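Care of Brushes, Paint and Walls: Guidance for Mural Participants
Griltthorpe Community Arts Office

The following practices apply to all outdoor wall projects supported by this office. They were compiled by Zohreh Esfahani, mural coordinator, and are reviewed each April before the painting season opens. Households painting a garden wall or garage door may find them equally useful.

Preparing the wall

Brush down the surface with a stiff, dry broom and remove loose paint with a scraper. Wash with plain water and a small amount of dish soap, then rinse from the top. Brick and concrete should be left to dry for two full days in fair weather. Fill cracks with exterior filler and sand the repairs flush.

New concrete requires a masonry primer. Walls that have been painted before may be primed only at the repairs, provided that the old coat passes a tape test: press a strip of masking tape firmly to the wall, pull it away sharply, and check the back for flakes.

Transferring the design

A chalk grid remains the most dependable method for beginners. Draw the same number of squares on the sketch and on the wall, and number the rows on both. Chalk lines snapped from a string are straighter than those drawn along a board. Participants at the Woltumlow underpass, which measures 3,311 square feet, worked from a grid of this kind throughout.

Light-colored chalk should be used under pale paint. Red and blue chalk stain, and will show through two coats of yellow.

Mixing and storing paint

Mix enough of each color to finish the area in one session. Matching a custom color on a second day is seldom successful — particularly with greens and grays. Stir from the bottom of the container with a flat stick. Record each mixture on the lid, together with a dab of the dried color.

Acrylic paint should not be applied when the wall is colder than the manufacturer's stated minimum, nor in direct sun on a hot afternoon. When the forecast is above 70 degrees, painting on south-facing walls begins at 7 a.m. and stops at noon. 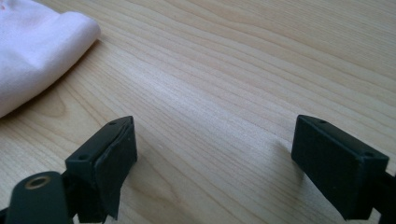
Cleaning brushes and rollers

Scrape excess paint back into the container before washing. Work soap into the bristles with the fingers, rinse in lukewarm water, and repeat until the water runs clear. Reshape the tip and lay the brush flat. A brush left standing in a jar overnight will bend and cannot usually be recovered.

Rinse water must not be emptied into storm drains. Let it settle in a bucket, pour the clear portion down an indoor sink, and place the dried sediment in the trash.

Protective coating

Allow the finished mural to cure for at least one week before sealing. Apply the coating in two thin layers, the second at right angles to the first. Gianni Farina of the equipment room can advise on the quantity required. The room is open on Tuesday evenings, and rollers, trays and drop cloths may be borrowed without charge — extension poles require a deposit.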